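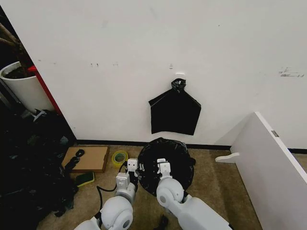

4.3 Défaillances lors de la pose du sac

La tâche de remplacement du sac a concentré la majorité des échecs enregistrés pendant la campagne de juillet, menée sur le site de Hodport avec le contrôleur Ikent. Sur 819 essais, 200 se sont soldés par une interruption, soit par arrêt de sécurité, soit par dépassement du temps alloué. Nous ne traitons ici que les interruptions survenues entre la saisie du film et le rabat complet sur le bord de la corbeille ; les erreurs de navigation font l'objet de la section 5.

Le mode dominant est la perte de prise unilatérale. Le film plastique, noir et brillant, renvoie peu de signal exploitable au capteur de profondeur, et l'estimation du bord repose alors presque entièrement sur le contour de la corbeille. Lorsque l'un des deux préhenseurs lâche le film, la commande bimanuelle continue de réguler l'écartement nominal comme si la contrainte était maintenue. Le bras encore en prise tire le sac vers lui, les plis s'accumulent d'un seul côté et la corbeille peut se déplacer sur la moquette. L'absence de contact n'est détectée qu'à l'expiration du filtre de couple, trop tard pour reprendre le geste.
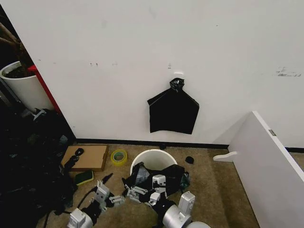
Figure 6. Sac pincé à l'avant de la corbeille par un seul préhenseur ; le second est près du sol, doigts entrouverts.

Un deuxième mode, moins fréquent mais plus préoccupant, concerne le contact involontaire avec l'environnement. Dans 22 essais, l'avant-bras a dépassé le seuil d'effort latéral alors que le planificateur ne signalait aucune collision. La carte d'occupation étant figée au début de la séquence, tout objet déplacé ensuite y conserve sa position initiale. L'arrêt de catégorie 1 s'est déclenché dans tous les cas sauf un, pour lequel W. Saab a actionné l'arrêt d'urgence manuel. L'analyse du journal attribue ce défaut à une saturation du bus, qui a retardé la trame d'effort d'environ 11 ms.

Deux corrections ont été retenues. La première compare l'ouverture mesurée des doigts à l'épaisseur attendue du film plié et invalide la prise dès le premier écart. La seconde, reprise de la méthode de Bianchini, rafraîchit la carte avant chaque mouvement de rabat. Leur effet combiné n'a été évalué que sur une série réduite et ne permet pas encore de conclure quant au second mode.

Imprimer cette page
Envoyer par e-mail

Articles liés
Détection de glissement sur films minces : le préhenseur Mulier
Commande bimanuelle sous contrainte rompue
Latence de bus et arrêts de sécurité en manipulation mobile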